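Programs > Furniture Design > Student Projects > Reports

Project Report: A Drop-Leaf Dining Table for Small Apartments

Submitted Jan 15, 2025
Flestmont Technical College, Furniture Design Program

Purpose

This report covers the design, construction, and review of a drop-leaf dining table intended for apartments in which one room serves for both cooking and eating. The project brief was set by the program and required a solid wood table that could stand against a wall when closed and seat 6 people when open. Hardware was to be of a kind available from ordinary suppliers. No part of the table was to be stored separately.

The team reviewed tables sold by Skotska and by Sterell, along with older pieces held in the college collection. Many of the older tables use a swinging gate leg, which gives good support under the leaf but takes up floor space and catches the knees of anyone seated at the corner. The newer tables more often use a pull-out slide. The slide leaves the floor clear, although it depends heavily on the quality of the joint between the slide and the apron.

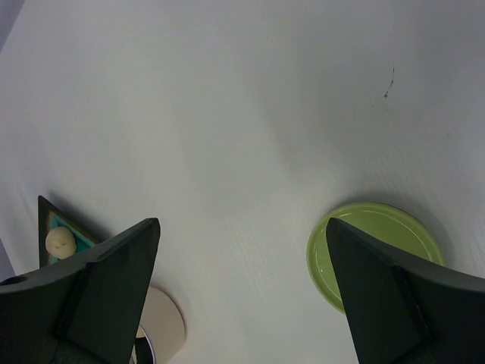
Design

The table has a fixed center section and 2 leaves. It measures 682 mm in length when closed and 135 cm when both leaves are raised. The width is the same in both positions. Each leaf is joined to the center section with a rule joint, in which a rounded edge on the fixed top fits into a matching hollow on the leaf. A plain butt joint would have been faster to cut, but it leaves an open gap when the leaf is down, and crumbs collect along the hinge.

Maple was chosen for the top and the slides, and ash for the legs. The legs taper on the inside faces only. The outer faces remain square so that the closed table can be pushed against a wall or a kitchen cabinet without a gap at the foot. Drop-leaf hinges were ordered from Maldonado. Their long arm is fixed to the leaf, and the short arm is let into the center section.

Construction

Boards for the top were cut oversize and rested in the shop before final planing. The center section and both leaves were taken from the same boards, with the grain running across the joint line so that the figure continues from one part to the next when the table is open. Glue-up was carried out in stages and the panels were flattened by hand plane.

The rule joint required the most time. The first trial joint, made in scrap poplar, bound at the end of its travel. The hinge pin had been set too close to the top surface. Moving the pin down to the center of the curve corrected the fault, and the second trial moved freely. The team recommends that future groups make at least one full-length trial joint, as a short sample does not show the effect of a slight bow in the board.

Slides were fitted to run in housings cut through the apron. A stop block at the inner end of each slide prevents it from being pulled out entirely. The running surfaces were waxed and left otherwise unfinished. All remaining surfaces received a hard wax oil.

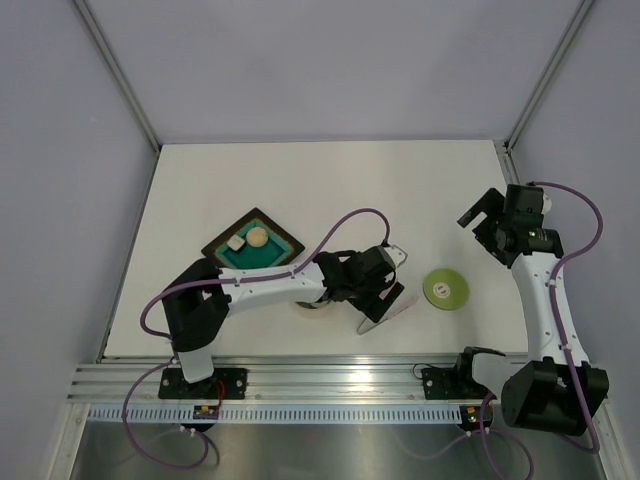
A comment on the draft report asked whether the slides would still run well in March, after a full season of indoor heating, and suggested that the clearance in the housings be stated in the drawings. The team accepts the point. The drawings have been revised to show the clearance on both faces, and the slides will be checked again at the end of the heating season.

Results

The finished table meets the brief in its main respects. It seats the required number with the leaves raised, although the two places at the ends are tighter than the team had planned. With both leaves raised and weight placed at the outer edge, a small downward movement could be felt at the leaf. It was traced to play in the left slide housing – a thin maple shim has since been glued in, and the movement is reduced.

Care and Maintenance

The leaves should be raised by hand before the slides are drawn out. The slides should be rewaxed when they begin to drag. Hinge screws should be checked once a year.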